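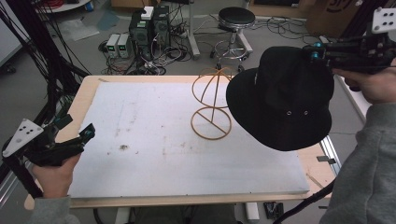
Elthorpe Portable Stage Revolve, 16 ft
Item 2036
Sale and rental

The Elthorpe 16 ft revolve is a turntable for school, community, and small professional stages. It sits on top of your existing stage floor. Nothing is cut into the floor, and no pit is needed. The deck comes apart into eight wedges and a center disc, and all of it goes through a standard single door with the wedges carried on edge.

Four people who have built it before can have it turning in under two hours. Plan on half a day the first time.

What you get

8 deck wedges, 45 degrees each, with black painted hardboard top
1 center disc, 2 ft across, with lift-out cover
1 center pivot and base plate
16 fixed casters, factory mounted, two per wedge
1 friction drive unit with cover
1 hand controller with 50 ft cable
8 fascia strips, black
Wedge bolts, wing nuts, and a bag of spares
Shim pack in three thicknesses
Printed setup guide and layout string

Masking, the surround deck, and ramps are not included. See Surround Deck and Ramps below.

Specifications

Diameter: 16 ft
Finished height: 8 in above the stage floor
Weight per wedge: 96 lb
Center disc and pivot: 41 lb
Drive unit: 68 lb
Rated load, turning: 3,000 lb, spread evenly
Rated load, stationary: 50 lb per square foot
Fastest full turn: 45 seconds
Slowest full turn: 6 minutes
Direction: both ways, with soft start and soft stop
Power: one 120 V, 20 amp circuit, not dimmed
Frame: welded steel tube
Top: plywood under replaceable hardboard

The rated load while turning includes the actors. Add up the scenery, the furniture, and everybody who will be on the deck at the busiest moment. If you come out near the limit, call us before you order. A heavy wall unit placed all on one side is harder on the casters than the same weight spread around, and in most cases we can suggest a way to balance it.

How it drives

A rubber wheel in the drive unit presses against the outer rim of the deck. The unit can go anywhere around the edge. Most users put it upstage center, behind the masking, where it is quiet and easy to reach. It takes up a space 22 in wide and 30 in deep, so leave room for it when you draw your ground plan.

The wheel is spring loaded. If something jams, the wheel slips and the controller shuts off after two seconds. The deck will coast a few inches and stop. To start again, clear the jam, turn the key to Reset, and bring the speed up from zero.

With the drive wheel backed off, the deck can be pushed by hand. Many groups run it this way in rehearsal. A few run the whole show by hand and rent the deck with no drive at all. We take the drive out of the rental price when you do this. Push handles that plug into the rim sockets are sold in pairs.

The controller

The controller has a speed knob, a direction switch, a hold-to-run button, and an emergency stop. The operator has to keep the button pressed for the deck to move. Letting go brings it to a soft stop. The emergency stop cuts power to the motor at once.

Put the operator where they can see the whole deck. A camera and monitor can help during blackouts but should not take the place of a clear view. If your operator cannot see the far side, give a second person on that side a headset.

The controller does not store cues. For shows with many turns, tape spike marks to the rim and read them against a fixed pointer on the surround. The optional Uslow cue box, described below, stops the deck at set positions on its own.

Floor requirements

The floor has to be flat to within 3/16 in over the full circle. Wood, painted hardboard, vinyl, and sealed concrete are all fine. Carpet is not. Soft sprung dance floors will sag under the casters, and we ask that you put down a layer of 3/4 in plywood first.

Raked stages are a problem. The revolve can be used on a rake of up to 1 in 48 if the load is light and balanced. Anything steeper is outside what we allow, for sale or rental.

The base plate for the pivot is held down with six screws, 1 1/2 in long. If you are not allowed to screw into your floor, use the weighted base plate (item 2036-W), which takes four stage weights and needs no fixings. It raises the finished height by 1/4 in, and longer fascia strips come with it.

Noise

Turning empty on a wood floor, the deck makes a low rumble. It is quieter with weight on it. Under music or dialogue at normal level it will not be noticed past the third row. In a small black box with a quiet scene on stage, it will be heard. Sweep before every show. Screws, sequins, and bits of gaffer tape under the casters make more noise than the casters do.

Surround deck and ramps

An 8 in step around the revolve is workable for some shows, but most people build up the rest of the acting area to match. You can do this with your own platforms. Allow a 1/2 in gap between the revolve and the surround, no more and no less. A bigger gap catches heels, and a smaller one may rub as the deck warms up under lights.

We make four corner fillers that turn the 16 ft circle into a 17 ft square, ready to meet standard 4 by 8 platforms. Ramps come in 32 in and 48 in widths, both 8 ft long. Corner fillers can be rented. Ramps are sale only.

Options and accessories

2036-W Weighted base plate, no screws
2036-F Corner fillers, set of four
2036-P Push handles, pair
2036-H Replacement hardboard tops, set of eight, unpainted
2036-C Uslow cue box, 16 stored positions, with rim sensor
2036-T Wedge cart, steel, holds four wedges on edge (two carts needed)
2036-K Caster service kit
Gurnitz slip ring, 15 amp, for power on the moving deck

The slip ring fits in the center disc in place of the plain cover plate. It carries one circuit, enough for practical lamps and a small speaker. It does not carry network or DMX. For those, most people go wireless.

The Uslow box plugs in between the controller and the drive unit. It still needs the button held down. Positions are set by driving the deck to the mark and pressing Store. It repeats to within 1/2 in at the rim, provided the drive wheel is clean.

Rental

Rental is by the week, with a two-week minimum. Load-in and tech time count toward the rental. The deck ships on two wedge carts and one crate, and the carts stay with you for the run.

January through May is our busy season. We have three complete revolves in the rental stock, and the spring dates usually go by early fall. A deposit of one third holds your dates. You can move the dates once at no charge if you tell us six weeks ahead.

You may paint the hardboard tops with any water-based paint. Return them black or pay the repaint fee. You may screw scenery down through the hardboard into the plywood, using screws no longer than 1 in. Do not drill the steel frame. Please do not glue anything to the deck, vinyl flooring included. Double-sided carpet tape is fine if you take it all off again.

We can send a technician for the first build. This is charged by the day plus travel. It is required for the first rental if nobody in your group has put up a revolve of any make.

Shipping

Sale units leave our shop six to eight weeks after the order is confirmed. We ship by freight truck with a liftgate. Somebody has to be there to sign, and you will want four people to unload. Check the crate for the drive unit, controller, and pivot before the driver leaves.

Export orders are packed in closed crates. Units for export are fitted with a 230 V drive on request, at the same price. Service in the Gulf is handled through our parts counter in Abu Hammour, which keeps drive wheels, casters, and controllers on the shelf.

Care

Wipe the drive wheel with a damp rag before each performance. Do not use solvent on it.
Check the wedge bolts after the first hour of turning, then once a week.
Grease the pivot once per run. The fitting is under the center cover.
Store wedges on edge, never flat in a stack. The casters will dent the tops.
Keep the drive wheel backed off the rim overnight so it does not get a flat spot.

Warranty

The steel frame is covered for ten years. The drive unit, controller, and casters are covered for two. Hardboard tops, drive wheels, and fascia strips are wear items and are not covered. Damage from use on carpet, on an unapproved rake, or outdoors is not covered either.

Common questions

Can it be used outdoors?
No. The motor cover is not weatherproof and the hardboard swells when wet.

Can we build a smaller one from the same parts?
No. The wedges only make a 16 ft circle. For smaller stages, look at our 10 ft revolve.

Does it need a fire certificate?
The tops can be supplied flame treated. Ask when you order, and the certificate will come with the paperwork.

Can children ride on it?
Yes, at the slower speeds, after a rehearsal with the work lights on. Keep everyone's feet and long costumes away from the rim while it is moving.

Will you check our ground plan?
Yes, at no charge. Send it as a PDF with the scale marked, and show where the drive unit will go and which door you are loading through.

To get a price, send us your dates, the size of your stage, the floor type, and a list of what will be standing on the deck. Drawings in DWG and PDF can be downloaded from the Documents tab.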